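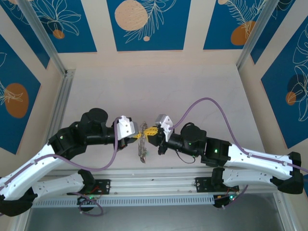 読了時間:3分

作業台まわりの片付けメモ 囲い・床板・ケーブル

2022年11月 更新

急ぎで書いてます。誤字あったらすみません。作業台の囲いと配線について、聞かれることが多いのでまとめ。

■ 囲いの壁は柄ものでいい

白い壁にしがちだけど、白は汚れが目立つ。紺地に白い線画の葉っぱと花、オレンジっぽい丸が入ったパネルくらい派手でも、作業の邪魔にはならない。柄が壁だけなら平気。床まで柄にすると小さい物が消えます。ネジとか一瞬。

貼るときは上の角から。下から貼ると最後に上でズレる。経験ずみ。柄の高さを隣どうしで合わせたい人は、先に全部並べて仮止め。合わせない人はそのままどうぞ、うちは合わせない派。

はがす予定があるなら両面テープは四隅だけ。べったり貼ると、次に外すとき泣きます。

■ 床板は淡い無地

ピンクがかったベージュ、おすすめ。真っ白よりまぶしくない。小枝みたいな黒っぽいかけらが落ちてもすぐ見つかるし、黄色いプラスチックの物もよく見える。逆に木目の板はだめ。茶色いゴムパッキンを落として、半日さがした。

拭くのは固くしぼった布で、奥から手前へ。洗剤はいらない。油がついたときだけ中性洗剤をちょっと。そのあと水拭き忘れずに。

床板は接着しないで置くだけにしておくと、持ち上げて下のゴミが取れる。ガタつくなら裏の角に薄いフェルト。厚いのはだめ、浮きます。

■ アルミフレームの溝

ここにゴミがたまる。削りかす、ほこり、糸くず。掃除機の先が入らないので、古い歯ブラシで端まで掃き出す→出たところを吸う。この順番。先に吸っても取れないです。

溝用のナットは買い足すとき幅を確認。似た幅のがあって、ちょっと違うだけで入らない。うちは違うのを50個買った。返品できず、まだ引き出しにいる。

■ 穴あきトレイは低い位置に

手前のレールの下に薄いグレーの穴あきトレイ。穴があると結束バンドをどこでも通せるのがいい。底にほこりも残りにくい。ふたつきのダクトも使ったけど、線を1本足すたびに全部開けるのが面倒で、やめました。

トレイは詰めこみすぎない。半分あいてるくらいで丁度。あとで絶対ふえる。

■ ケーブルは色つき、たるみは多め

黒い線ばっかりだと、どれがどれやら。ラベンダー色のを使うと、黒い部品の横でもすぐ目で追える。色は好みでいいけど、床と同系色は避ける。

動く所につながる線は、ピンと張らない。大きめの弧にして逃がす。うちの目安は余り約100ミリ、足りなければ足す。張ったまま使うと根元からやられます。コネクタのすぐ横をきつく縛るのもNG。

結束バンドの切り口は指で触って確認。とがってたら爪切りでもう一回。ニッパーより爪切りのほうがきれいに切れるる気がする。細い線はバンドよりマジックテープ。何度もやり直せるので。

■ 掃除の順番(うちの場合)

上の物をどかす
壁を乾いた布で
フレームの溝を歯ブラシ
床板を拭く
トレイは最後、電源を抜いてから

壁を後にすると、拭いたばかりの床にほこりが落ちて二度手間。4月に模様替えしたとき、これをやってしまいまいた。

■ 買い物メモ

・結束バンド 短いの 500本入り(多すぎた。近所と分けるのがいい)
・フェルト 薄手
・マジックテープ 黒は見失うので白
・パネル固定用のクリップ 900円のセットで十分

パネルの貼りかたはショクリさん(Kourosh Shokri)に教わりました。元は食器棚の扉でやってた方法だそう。棚の内側に貼るのもかわいいです。

次は引き出しの仕切りの話を書く予定。ナットの行き先もそこで考えます。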